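Forkberg Recalls Grip Controller Update After Simulated Arm Declines to Let Go

DRUSTBY - Wednesday, December 4, 2024 - Forkberg today withdrew version 91 of its Kellodar grip controller, a release it had described in September as its most confident yet. The confidence was the problem.

Under certain conditions, the software reports that the gripper has opened when the command to open never left the queue. The arm then moves off to its next job, sometimes with the last one still in its fingers. In 65 simulated runs ordered after the first report, the fault appeared in 30. Forkberg had hoped for a smaller number and ran the set again. It got 30 again.

No injuries or damage have been reported, helped by the fact that the fault was caught in simulation, where dropped objects are cheap. Version 91 had reached a small group of early customers, all of whom were contacted on Monday and told to go back to the previous release.

The fault tests use a simulated office with a table-mounted arm, viewed from across the room and through wide-angle views at the gripper.
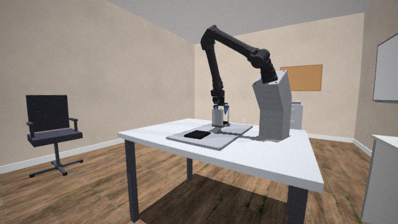
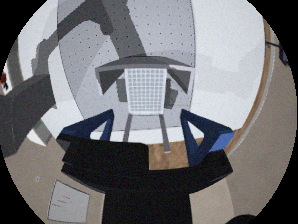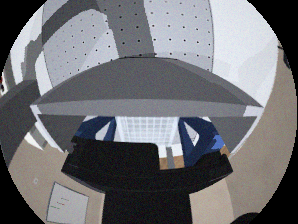 Teixeira, whose review of the release notes runs longer than the release notes, said that a controller should never be allowed to grade its own homework, and that the open signal ought to come from a sensor in the fingers. Forkberg agrees, and regrets having filed the same suggestion under "later" in September.

A corrected version will wait for a measured finger position before the arm is allowed to travel. This adds 55 milliseconds to each release. Customers who bought Kellodar for its speed may notice, though they will need good equipment to do it.

Until the fix ships, customers should:

Return to the previous release using the rollback menu.
Keep people out of the arm's reach whenever it is powered.
Treat the "gripper open" light as an opinion.

The emergency stop is not affected by the fault and works as described in the manual.

Support for the rollback is free and is available through the Forkberg service desk in Drustby.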